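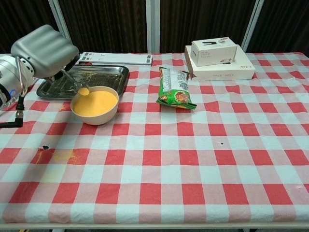 Calosside Robotics Lab, Manipulation Group: gripper-trials mailing list

From: Shiyu Lu
Date: 8/23/23
Subject: Re: spoon tests with powder, which gripper do we keep?

Dear all,

thank you Dexter for the questions, I answer them under your text. The picture on top of this message is from the left arm, with the spoon over the white bowl.

Dexter Boateng wrote:
> I read the notes from the Zamora visit and I am a bit confused. The
> Fosteck gripper was supposed to be only for boxes and bags. Now I
> see it holds a spoon? Also I would like to know:
> - did you use the same force for both grippers
> - is the chest camera enough, or do you need the one on the wrist
> - why powder and not rice, as we agreed in August
> If we must send one gripper back to Stunitz, I need to tell Lucinda
> before she closes the order.

First the force. Yes, it was the same for both, 25 newtons at the fingers. With the Fosteck gripper I did 90 scoops and 75 of them I accept as good. Good means for me that the spoon comes up filled and does not turn in the fingers until it is emptied. With the Stunitz gripper I stopped early. The spoon handle is thin, and the hard pads let it rotate when the bowl of the spoon gets heavy. Clyde put a layer of rubber on the pads and it became better, but I would not like to compare a gripper that we modified with one that we did not modify.

About the camera. The chest camera sees the spoon and the top of the powder well when the arm comes from the left side and the gripper points down. It does not see well what is behind the gripper. In the picture you can notice that the far left corner of the metal tray is already partly hidden. For scooping from the bowl I think this is acceptable. For tasks where the object stands behind the tray I would ask for the wrist camera also. Please do not remove its cable from the cabinet, I looked for it for a long time last time.

Why powder: rice was too easy. The grains fall back into the bowl and each try looks almost the same as the one before. With the orange-yellow powder you see the form of the scoop, and when something is spilled you see it immediately. The metal tray has specks and smears of it now. The bad side is the cleaning. I ask everyone who continues this test to wipe the gripper housing with a dry cloth after the session, because the top of it is ribbed and I do not want powder to stay there.

One more thing, for Paloma. You asked if the checkered cloth disturbs the segmentation. It does, a little. The bowl is found always, but the folds in the cloth give false edges, and one time the yellow-orange stain at the front was taken as a spill. I did not change the threshold yet. If you have a version of the model that was trained with patterned cloths, I would like to try it before we choose a plain one. A plain cloth would give nicer numbers but our users have all kinds of cloths at home.

My proposal is the following. We keep the Fosteck gripper on the left arm and we use 2 more sessions for the green bag and the small white box, with the same force settings. The Stunitz gripper goes back only if Clyde agrees, he has spent more hours with it than me. Lucinda, could you please write how many days we have for the return? I did not find it in the papers.

The log files are in the shared folder under "spoon_left". The first ones have a wrong time in the name, please ignore the time and use the order number.

Best regards,
Shiyu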